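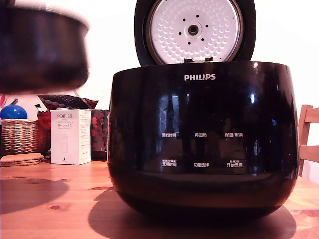 Careers > Open positions > Test and Safety

Fault Review Technician, kitchen handling (Zalterness)

Zalterness is hiring one technician to work on a fault we have not been able to close. Our arms do household kitchen tasks: opening lids, lifting out inner pots, putting them back. In March one of them let go of a rice cooker pot partway through a lift. The pot held cooked rice and landed near a test operator's foot. She was not hurt. We stopped all lifts over people's laps and feet that afternoon, and that rule is still in place.

We have gone through 431 logged lifts from the same bench. In 15 of them the arm sped up after the pot cleared the cooker, with no command to do so. Most ended without a drop. We do not know the cause. The two candidates are a bad reading from the wrist force sensor and a timing error in the Trillomum motion controller, and the logs fit both well enough to be annoying.

What you will do

- Repeat the lift under set conditions, with the pot empty, with water and with cooked rice
- Match video against the controller log and mark where the speed changes
- Strip and recheck the wrist sensor after each run that shows the fault
- Write up each event the same day, including the ones that look like nothing
- Hit the stop. Any technician can end a run at any time and does not need to explain it first

You will report to Rekha Acharya, who runs the test floor. Femi Ibrahim looks after the controller side and will be your main contact there.

What we need

- At least 2 years working hands-on with robot arms or similar moving equipment
- Comfortable reading log files and plotting them
- Clear written English
- Able to stand for most of a shift and lift a full pot by hand

Experience with lockout procedures is a plus. A degree is not required. Some of our appliances have panels labeled in Chinese - reading it would help, but we keep a printed key at each bench.

Terms

Full time, on site at the Grasso building, day shift starting at 7 a.m. The contract runs to December and may be extended. Safety shoes and eye protection are supplied.

To apply, send a resume and one page on a fault you tracked down, or failed to, to Agata Mancuso in hiring.

Comments

Italo Bianchini: Is the 15 all on one arm or spread over several?

Rekha Acharya: One arm. The second arm on that bench has had none so far.

Agata Gatti: Would you consider part time? I did sensor work at Bustetex.

Agata Mancuso: Not for this one, but please send your resume anyway.

Careers | Teams | Locations | Contact | Back to top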